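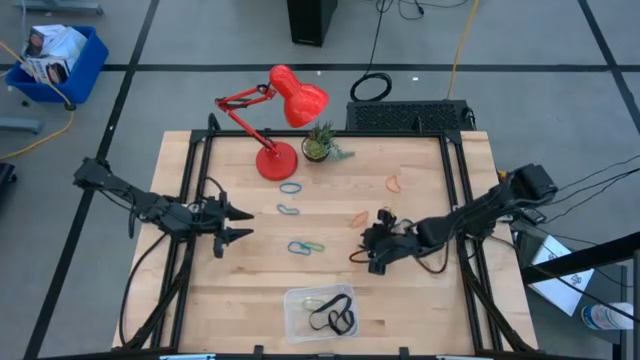
[rirkthorpe-stores] Re: Loose rubber bands, sorting and keeping

Print this message | E-mail this message

Replying to the list as well as to the original poster. Quoted text is trimmed to the parts I have something to say about. The full message is in the archive under the same subject.

> We keep rubber bands in one clear tub at the end of the bench.
> Every size and colour goes in together. When somebody wants a
> wide one they tip the tub out on the table, take what they need,
> and the rest stays on the table until the end of the day. Would
> like to hear how others handle this. I don't want to buy a
> cabinet for something that costs so little.
>
> Also, is there any point sorting by colour? Ours come in mixed
> bags, and the colours don't seem to match the sizes in any way
> I can work out.

Colour first. In mixed bags from most suppliers colour is no guide to size. In the Eklund bags we buy, blue turns up both wide and narrow, and so does orange. If you want colour to carry information you have to buy single-colour bags and assign the sizes yourself. We did that at the Gotstead store: blue for wide, orange for general use, green for bundles that are going out again the same day. It worked while one person did the buying. Then a mixed bag came in and was poured on top.

We now sort by width, then by flat length, and ignore colour except for black, which goes in its own container. Black bands are hard to tell from cable ties, O-rings and offcuts of strap once they are in a tangle, and people were throwing the lot out. The lid is off during the day.

Flat length means the band pulled straight with no stretch, measured from fold to fold. A band that measures 102 mm flat is our long size. Anything 9 mm or wider is wide, whatever its length. That leaves short narrow, long narrow and wide, plus the black. We tried splitting further and the extra tubs filled up with bands that belonged elsewhere.

> The tub is a problem by itself. It is deep, the bands knot
> together at the bottom, and you can't pull one out without
> bringing six others along.

A deep tub is the wrong shape for this. Bands settle and thread through each other, and each rummage makes it worse. Use something wide and shallow. Clear sides help, as you can see a stray colour or a bit of strap from where you sit. Fill it less than half way. If you only have deep tubs, put a block in the bottom and treat the top of the block as the floor.

For the sorting itself we use a plain wooden table. Pale wood is good for everything except the tan bands, which nearly disappear against it. Put a sheet of dark card down if you have many of those. Avoid a soft mat. Narrow bands catch on the weave and you end up picking at them with your nails.

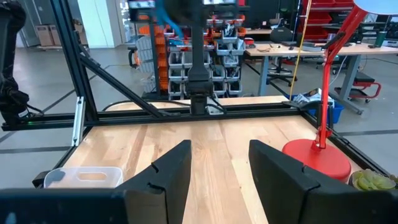 Butcher-block table, with the translucent basket at lower left. Cutout handle on the side.

A basket with a handle hole is fine for carrying bands but poor for keeping them. Narrow ones work their way out through the hole if it is filled above that level. I would use one for moving unsorted stock to the table and for nothing else.

Order of work, as written on our card:

1. Clear a patch of table larger than you think you need. Ornaments, plants and lamps can stay if they are back from the working area.
2. Spread the bands out by hand in one layer. Don't tip from a height. They bounce and go on the floor.
3. Take out anything that is not a band. Put it to one side and deal with it last.
4. Separate linked pairs. Lay them flat, find the crossing, and draw one through the other. If they are knotted tight, cut the more worn one.
5. Pick up the black ones.
6. Pick up the wide ones.
7. Measure the rest only where you are in doubt.
8. Check the condition of each band as it goes in the tub (see further down).

Leaving space between bands at step 2 saves more time than anything else on the card. When they overlap, people lift two at once and both go in the same tub.

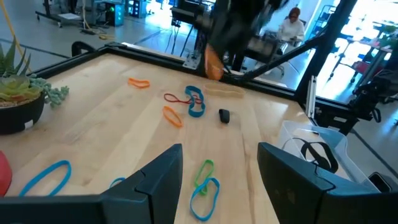
Twisted bands should be let go and allowed to relax before you judge the width. A wide band standing on its edge looks narrow from above, and a narrow one pulled into an oval looks longer than it is. Most of the wrong sizes in our tubs came from sorting by eye with the band in whatever shape it landed in. Press it flat with a finger.

> How long do they last? I have some that snap as soon as they
> are stretched, and I have no idea how old they are.

It depends on light and heat far more than on age. We had a closed box of natural rubber bands at the back of a shelf that was fine after 20 months. A handful from the same purchase, left on a window sill, went tacky and then brittle over one summer. Keep the tubs out of direct sun and away from heaters, and don't store them beside solvents or oily rags.

The test is simple. Stretch the band to 2 times its flat length, hold it, look along both edges for fine cracks, and let it down slowly. Cracks, a sticky feel or a permanent kink mean it goes in the rubbish. Keep it below your face while you do this.

Don't top up old stock with new. Empty the tub, wipe it, put the new bands in and lay the old ones on top so they are used first. A little talc stops them sticking in humid weather. Cornstarch also works but has brought insects in at Gotstead, and I would not use it again.

> Somebody suggested hooks in place of tubs.

Hooks are good for wide bands and a nuisance for narrow ones. Bands on a hook must hang loose. Looped over twice they are under tension the whole time, and they will take a set and crack at the bend. We have a Jimness rail with plain pegs for the wide size only, and it does get used. The pegs need to be longer than the ones supplied.

On cost I agree with you, the bands are cheap. What you are saving is the time spent hunting through the tub, and the bundles that come apart because the wrong size was the one on top. Two or three shallow containers from the kitchen aisle will do. Label the end that faces the user as well as the lid, as lids get swapped.

One thing I have not solved is what to do with the single very thin bands that come off produce and mail. They fit no size properly and people feel bad about binning them. At the moment they go in with short narrow, and I take them out again when I do the check. If anyone on the list has a use for them I would like to hear it.

I can send the text of the card to anyone who wants it. It is one side of a page and will need changing to suit your own sizes.

--
Stores, Gotstead
rirkthorpe-stores mailing list
To leave the list, send a blank message with "unsubscribe" as the subject

Contact the list owner | Copyright Rirkthorpe Stores List, messages remain the property of their authors | Back to top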